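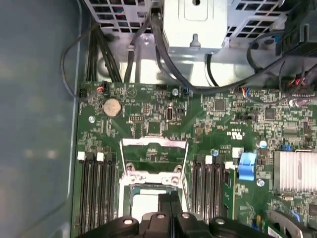 Ledthorpe Veterans Roster and Letters, version 3

README for the data files
Last updated 7 May 2025

What is in this release

The files cover the men and women who served at the Ledthorpe supply depot and on the tender Sultana, which carried stores between the depot and the anchorage at Dronow. There is a roster, a set of transcribed letters, and a table that links the two. Families have been asking for the roster in a form they can search at home, so everything is in plain CSV or plain text and opens in any spreadsheet program.

Files

roster.csv — one line per person, 2000 lines in all, not counting the header
letters/ — transcriptions, one text file per letter, 1000 letters
links.csv — matches letter numbers to roster numbers
places.csv — place names as written in the letters, with the modern spelling where we have it
changes.txt — what was changed between versions

Roster columns

person_id: our own number. It is not a service number and should not be quoted as one.
last_name, first_name: as given on the depot pay sheets. Spelling on the sheets is uneven and we left it alone.
known_as: nickname or married name, if the family gave it to us.
unit: depot section or ship's department.
rank_last: the last rank we have on paper. Many people left with a higher one.
arrived, left: year and month. Blank means not known.
status: D for died in service, S for survived service, U for unknown. U does not mean missing in action.
source: P for pay sheet, L for letter, F for family.

Where it came from

The pay sheets were typed up from photocopies that Jahangir Fakir kept after the Plomutlow reunion office closed. Some pages are faint along the right side, and rank suffers most from that. The letters came from families. Annick Gilbert transcribed the ones in French and did the English translations, which sit in the same file under the original text. Rajitha Bandara checked the Sultana entries against the ship's department lists.

Known problems

The depot's transport section is thin before March of its first year. We think a pay book was lost in the move to the second site.

There are 12 pairs of entries that may be the same person listed twice. They carry the word CHECK in the source column. Please don't merge them in copies you pass along.

Dates in the letters are the writer's own. A few are clearly wrong (replies dated before the letter they answer) and we did not fix them.

Accents are saved as UTF-8. If names look garbled in your spreadsheet, use the import menu and choose UTF-8 there.

Privacy

Home addresses, service numbers and medical details have been taken out of the roster. In the letters they are replaced with [removed]. If you find one we missed, write to Deepika Varghese and it will come out of the next version. Next of kin can ask for a letter to be withdrawn at any time, and we do not ask for a reason.

Using the data

You are welcome to use the files for family research, school work, reunion booklets and local history. Please name the Ledthorpe Veterans Roster and give the version number. Commercial reprinting of the letters needs permission from the families, and Chaltu Weldu can pass a request on to them.

Corrections

Send the person_id, the column, and what it should say. A copy of a discharge paper or a dated photograph helps, but a family's word is enough for known_as. Corrections are entered with the source marked F, and the old value goes in changes.txt.

Changes since version 2

Added known_as column
Added places.csv
Moved the Sultana engine room names out of "other"
Renamed Dronow Roads to Dronow in the unit notes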